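Collecting Suturing Demonstrations Your Policy Can Learn From

7 September 2021 | Mpho Matlala
6 min read

Search this site Search

If you've got a surgical robot, a supply of practice tissue and a learning system that's hungry for examples, you are in for a really fun couple of weeks! We just finished our first full round on the Nkuna project (500 demonstrations, all interrupted stitches) and I want to write down how we do it while it's still fresh.

Start with the unit

Decide what one example is before anybody touches the controls. For us it's one stitch: it starts with the needle in view and ends when both tails are trimmed. We tried recording whole incisions at first, and cutting them up later was miserable. Stitch-sized recordings are easy to label, easy to throw out, and easy to mix.

Set up the recorder

1. Mount the wrist cameras and lock focus. Autofocus will hunt on shiny tissue and you'll lose the thread.
2. Start Clovimari (our logging tool) and check that video and joint positions share a clock.
3. Do a dummy grasp in the air and play it back. If the jaws close in the log before they close on video, fix it now.
4. Turn the lights down until the bright patches stop swallowing the stitch. You won't get rid of all of them, and that's fine.

Record from a partly closed incision

This is my favorite tip. Don't collect everything on fresh tissue! Put in a few stitches, then keep recording with the knots in place, so the system learns what the job looks like halfway through. Blood on the surface is welcome too.
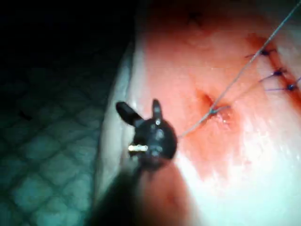 Both wrist views have three finished knots on the tissue.

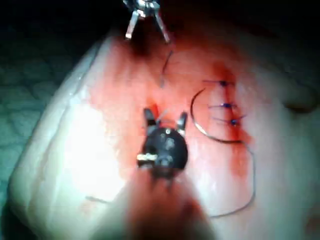
On the question of how tidy each demonstration should be, Leltovau wrote back after reading a draft of this page that we were still throwing away too much: a dropped needle followed by a good recovery teaches more than another perfect pass, so keep it and tag where the recovery begins. I've come around to that completely. We went back through the reject folder, pulled out 169 recordings with a usable recovery, and I love having them.

Label the same day

We use five tags: reach, drive, pull, tie, trim. Recoveries get a sixth. Tag while you still remember what you were trying to do, especially with thread handling, where a pause can mean "waiting for slack" or "I lost it." One person can get through 12 stitches in a sitting before the tags start getting sloppy. Then swap.

Split by tissue piece

Please don't shuffle all the stitches together and split at random. Two stitches on the same piece share lighting, stains and camera angle, and your test score will look wonderful for the wrong reason. Hold out whole pieces. Our split file lists the piece number first and the stitch number second.

Next round is in October, with continuous stitches and a second operator on the controls. I can't wait to see how different their hands look in the logs.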